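Reading time: 4 min

4. The Open Day

4.1 Setting

The demonstration was held as part of the Jenora open day on 5 Jun 2018. We moved the sorting task out of the lab and into a home kitchen and living space, where visitors could stand near the table and try the hand-held grippers themselves. A round table with a striped cloth held the packaging to be sorted: drink cans, snack wrappers, a milk carton, plastic containers. Nothing was cleaned up or flattened for the grippers beforehand. Over the day 129 visitors came through, and 20 of them agreed to let us use their recordings.
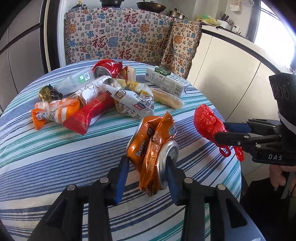

Each visitor got a short talk from the second author and then one practice pick. Most people closed the jaws too early on the first try. Soft items such as bags and wrappers were harder for them to judge than cans, and several visitors pushed the item down into the cloth before closing. We did not correct them. The Trerker log records jaw opening only – it has no force reading – so the comments on grip below come from our written notes.

Two people could work the pile at once. This was not in the original plan, but families asked for it and we allowed it from the second group on. Picks made in pairs are marked in the log and are left out of the timing results in Section 5.

Sessions ended after 4 minutes or when the visitor chose to stop. The last few items tended to be the slow ones. A rigid box with a flat lid gives the finger pads little to close on from above, and visitors often turned the wrist 3 or more times before trying a pick.

Figure 2. Hand-held gripper over the table, with a plastic box and a crushed can on the cloth.

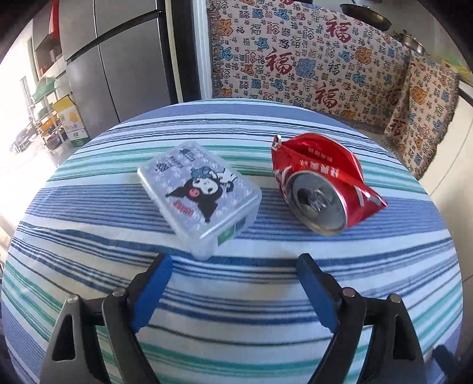

4.2 What Visitors Asked

The most common question was whether the recordings could teach a robot arm to do the same job. We said that this is the aim of the Skutalano project, and that the first arm trials are planned for August.

Comments

Emese Dobos: Were the paired picks slower or faster? I would like to see them in a table even if they stay out of the main results.

Ivone Cavalcanti: We had the same trouble with flat lids at Amaral. Longer pads helped a little.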